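Chapter 4: Setting Out the Bread

I learned to set a table from Lieselotte Rieger, who ran the breakfast room where I got my first paid job, and I still hear her voice every time I reach for a bowl. Bread first, she'd say, then everything else fits around it. I was in charge of butter for a whole September before she let me touch a roll!

So we're starting small in this chapter: a bowl, a mat to put it on, and something from the bakery. No knives, no napkins folded into swans (those are in Chapter 9, sorry). I want you to think about where the bowl goes before you think about what goes in it. Put it down near the middle of your mat, step back, and see if you can reach it easily from both sides. 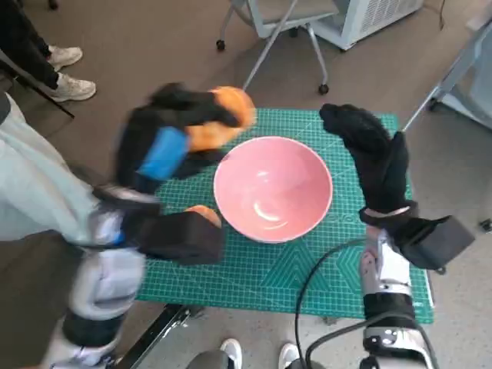 Page last changed: September, Saturday edits

I like a round bowl with a plain color for practice, pink or whatever you have. A green cutting mat with a grid makes a great practice surface too, and you can use the lines to put the bowl back in the same spot each time. My old teaching partner Volker Stüber used to mark his spot with tape, which works fine and leaves a sticky mess.

Now the filling. Flat things go in first and lie across the bottom, and round things come after, so a roll can lean on a pastry and the pastry doesn't end up squashed. Hold a roll from above with your fingers curled over it, gently, and don't squeeze. At the Promanholm bakery course we went through 34 rolls in one morning, and I'm pretty sure I flattened most of mine. 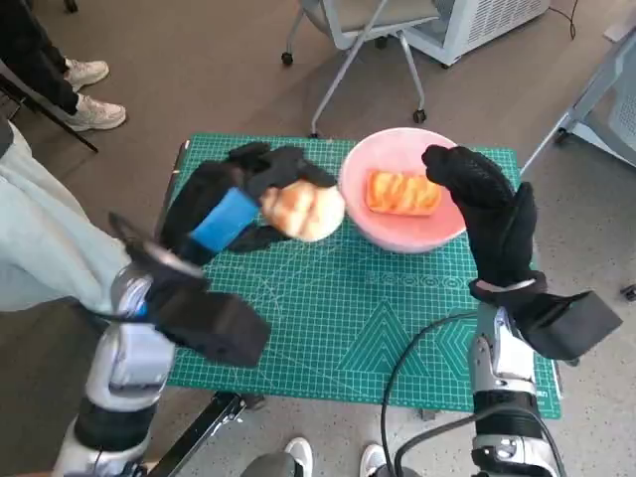 Fig. 4.2 A pastry in the bowl and a roll held beside it.

Before you go on to Section 4.1, try it with whatever is in your kitchen. Get out one bowl, one flat pastry and one roll, and fill the bowl three times. Write down which way looked best to you and bring your notes along to the first exercise.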